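Two openings on our handling rules project – Kotell, mezzanine floor

I'm looking for people who like tidying up messy practice. I run the handling rules project at Kotell, and I write the guide our operators follow when they record table work with hand-held grippers. Right now it's a 19-page draft full of my own notes in the margin, and I need 2 people to help me turn it into something a newcomer can pick up and use (and argue with!).

You'd spend mornings recording and afternoons with the draft. We keep a list of 140 short tasks, and 114 of them still have no agreed rule for how to start, how to stop and when to throw a take away. Van Dijk and Skumar both work from our guide, so when we write "marker facing out" it had better mean the same thing to all of us.
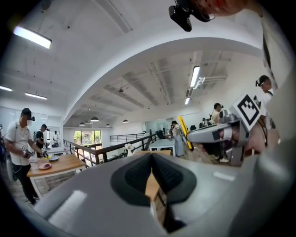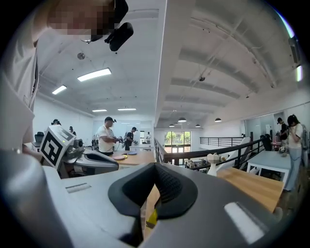 Grippers in hand, tables set with a few things.
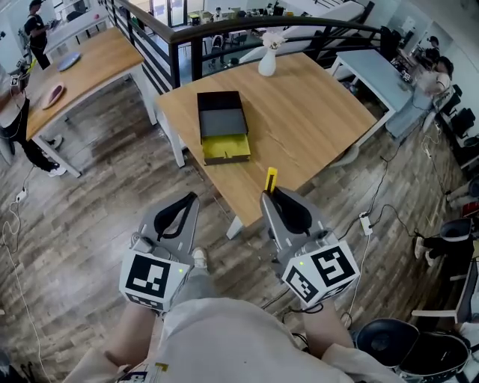 Do I need a background in robotics?

What I look for is patience and plain writing. Lab techs, kitchen trainers and warehouse safety folks would all fit in fine, and you'll get a full week of practice before any of your takes count.

A few rules are already settled, so you know what you're walking into. Check the markers before each session. Keep your walking path clear of cables. Call out before you step behind someone who's recording. Stop when your wrists get tired – I mean it, and no one gets paid by the take. If a bystander asks not to be recorded, the take goes in the trash, however good it was.

You should be okay with standing for an hour at a time and wearing gear on your head. Part-time works for me, three days a week at minimum. The work runs through the end of January, with a good chance of more after that on the Flusero version of the guide.

To apply, send me one page of instructions for any everyday job you know well, plus a few lines about yourself. No cover letter, please. Drop it at the Kotell front desk or use the form on our jobs page, marked "handling rules." I'm reading everything that comes in by 9/13/24, and I'll write back either way.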